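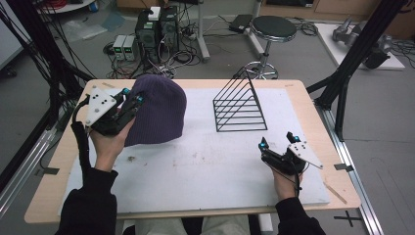

Product review: Lillance paired hand-held grippers
Prepared for the Ivingate equipment pages

Summary

The Lillance set is a pair of hand-held grippers used to gather examples of manual work for a learning system. An operator sits at a table, carries out a task with one gripper in each hand, and the set records the movement of both. Ivingate tested the set over 20 working days in its own laboratory, on household tasks involving cloth and wire goods. The reviewers recommend it for programs that already have a fixed work table and a trained operator. They do not recommend it as a first purchase.

What was assessed

The review considered comfort during long sittings, the behaviour of the fingers on soft material, cable handling, and the quality of the recorded examples. Price was not considered, as the set was supplied under an existing agreement with the distributor, Spanos.

Test tasks were chosen from the Wilton list, an internal catalogue of everyday handling jobs. Most of the sittings used a knit beanie and a black wire rack on a white board. Knitwear was favoured because it changes shape each time it is touched, and a system trained only on rigid items will have learned very little about it. Operators were asked to begin each example with the grippers open and to finish with both clear of the material. Examples that departed from this were kept and labelled separately.

Handling and comfort

The grippers are well balanced. Operators were able to work for a full morning with ordinary breaks, and the grip did not need adjusting between examples. Long sleeves with a close cuff are advised, as a loose cuff can interfere with the cable where it passes the wrist. The cable on one side is noticeably thicker than on the other, and operators reported that they favoured the lighter side for fine movements. This preference appears in the recordings and should be corrected by alternating the leading hand.

The set performs best when the operator is seated close to the table. When standing, operators tended to bend the wrists, and the resulting examples were harder to use.

Fingers and soft goods
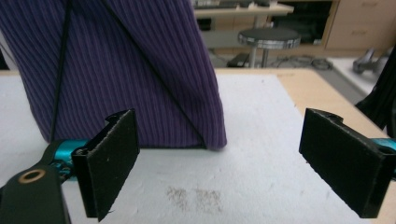
Flat pads are the right choice for ribbed cloth, but they should be replaced well before they look worn, and the manual is silent on the point. That objection came from the training group after it read a draft of this review, and the reviewers accept it. The training group also asked that pad changes be written into the session notes, so that a drop in successful grasps can be compared with the age of the pads. Ivingate has adopted this practice.

On knitwear the pads held a single fold securely once the operator had learned how far to close them. New operators closed too hard and dragged the material across the board. The set gives no signal of how firmly it is gripping, and this is its main weakness. A simple indicator would shorten training.

Recorded examples

The trial produced 1432 examples. The two hands remained in step throughout, and the files could be read without conversion. Export is slow, and the software does not allow a sitting to be paused and resumed under the same label. Operators worked around this by keeping sittings short. The playback window is plain and easy to follow, although the button for rejecting an example is placed beside the button for saving it. Ivingate has asked Spanos to raise this with the manufacturer.

Set-up

Set-up took 2 people the first afternoon and was quicker afterwards. Purchasers should allow floor space behind the table for computers and cabling, and should mark the position of the board so that it can be returned to the same place after cleaning.

Rating

Lillance paired grippers: suitable, with conditions. Spare pads should be ordered with the set. The next review of this equipment is planned in 6 months and will cover the revised software.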